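Plerkora starts sale of hand-held gripper kit

The company Plerkora has put on sale a kit for teams who want to teach robots to pick up everyday things. The kit is called Parnura. It has a hand-held gripper with two soft ribbed fingers, a camera and a carrying case, and it costs 1248 euros without tax.

A person holds the gripper and does the task by hand, and the camera records it. The recordings can later be used for training a robot arm, so the buyer does not need to own an arm on the first day.
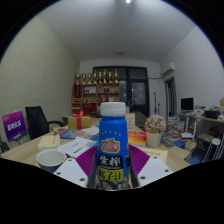 The Cokden news desk | 10/01/2020

The purple finger pads press on the sides of a bottle of coconut juice. According to Plerkora, the pads bend around round objects and can be changed in two minutes with a small screwdriver. Each kit comes with five spare pairs.

The first customer is Dobos, a firm which packs drinks and small gifts for offices. It has ordered two kits and will try them on bottles and cartons before it decides about more.

Orders are open now and the first deliveries are planned for February. Software for sorting the recordings is included in the price, but support by telephone is paid separately.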